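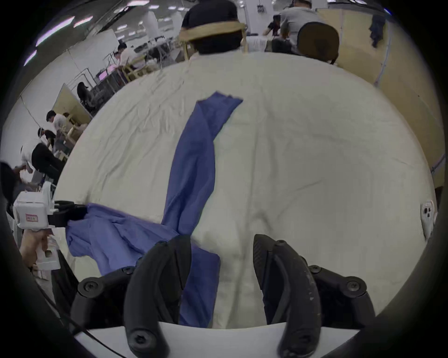
November, 14:20. Bench 3, folding task, hand-held grippers.

Fault: right unit loses finger width mid-episode. The logged opening freezes at its last value while the fingers keep moving, then jumps to the true value when the signal comes back. No error raised. Savita found it on replay of the blue garment set, where the log has the jaw open through an entire pinch.

Checked 200 episodes from this batch. 27 have at least one freeze, 16 of those during a grasp. Left unit clean throughout.

Tried so far:
Swapped cables left to right. Fault stayed with the right unit.
Reflashed the encoder board. No change.
Tightened the finger screws, one was a quarter turn loose. No change.
Flexed the cable at the strain relief with the log running. Freeze on demand, every time the housing end goes past a right angle.

So the socket on the board, or the solder behind it. Tekle thinks solder. The twist-and-lay motion on long fabric bends that end hard, and it would explain why the towel set last month came through clean.

The software side bothers me more. The driver holds the last good sample with no limit and no flag. Savvas is adding a stale marker after 3 missed samples, plus a tone so the operator knows to stop.

All 27 quarantined, not deleted — Concetta wants them for testing the marker. Right unit tagged out. Spare board requested from Borkance, no date yet.

To do: same flex test on the left unit before anyone records again. Ask Ngaio whether the Drutum batch used this driver version.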